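Status: working, used daily, API still moving. Check the changelog before you pull.

# cirkia-replay

Replay, trimming and relabelling tools for simulated bimanual kitchen episodes. The package reads episodes written by the Zurnivow simulator, re-renders them from the head view, and writes out a training set that the Cendix policy code can load without further conversion.

Maintainer: Gunvor Nygård
Last reviewed: 2026-04-27

## Install

Python 3.10 or newer. A GPU is only needed for re-rendering; trimming and relabelling run fine on a laptop.

```
git clone <your mirror>/cirkia-replay
cd cirkia-replay
pip install -e .
```

If you're on the Sandberg cluster, load the EGL module first or the renderer will fall back to software and take all night.

## Usage

```
cirkia index ./raw
cirkia trim ./raw --out ./trimmed
cirkia render ./trimmed --view head
cirkia export ./trimmed --format cendix
```

`index` has to be run again whenever files are added or renamed. `trim` removes idle time at the start and end of an episode, using joint velocity. It doesn't look at the images. The threshold is set in `config/trim.yaml` and was tuned for the five-fingered hands, so expect to change it for parallel grippers.

`render` restores the saved simulator state at each step and draws it again. It does not re-run the physics. Earlier versions did, and contacts drifted enough that objects ended up in different spots from the original run.

## Data

The current release holds 866 episodes. Each one has:

- joint positions and targets for both arms and hands
- object poses in the world frame
- head-view video, letterboxed to a square
- a one-line instruction in English

Instructions are plain text, lower case, no full stop. Object names come from `assets/names.csv`. Please use the names in that file when relabelling, even where you'd call the thing something else at home.

## Head view

Camera pose is read from the robot's head link at every step, so it moves with the torso.

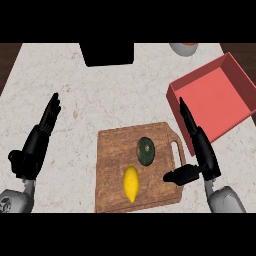 The black bands are part of the stored video. The export step leaves them in by default; pass `--crop-bands` to strip them, and set the same option at inference or the policy will see a different aspect ratio from the one it was trained on.

## Known issues

- Finger joint order changed in March. Episodes recorded before then need `--legacy-hands`, and `index` prints a warning if it finds a mix.
- `export` uses 2 workers unless told otherwise. Going past 3 can fill shared memory on smaller machines.
- Colour jitter is applied before resizing. It should be the other way round.

## Licence

Code is MIT. Scene assets are under their own terms, listed in `assets/LICENCES.md`.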